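Notes for the cup cell in Clukamport, kept together with the `shen-cups` recordings. Last changed in September.

## What is in the folder

- 2,921 recordings from the wrist camera, all with paper cups
- `losine.yaml` – the arm and gripper settings
- `checks/` – the log of every finger change

## Setup

1. Switch on the Stellik controller and wait until it finishes its own test.
2. Load `losine.yaml`. Do not edit the copy on the controller, it is overwritten at each start.
3. Close the gripper one time without a cup, then set zero.
4. Start the camera and look at the live picture. The finger tip must be visible at the bottom.

## Care

Wipe the fingers every 400 grips. After 500 grips, check both screws at the finger base – they become loose slowly and the zero moves with them. If the zero is wrong by more than 37 steps, repeat step 3 and write it in the log.

Paper cups are soft, so keep the force at the lowest level. Recordings made before the last finger change have a different zero and should not be mixed with the new ones.

## Wrist view

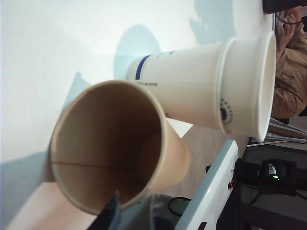

**Must I set zero again after I clean the fingers?**

Only if you took the fingers off. Wiping them in place does not change the zero.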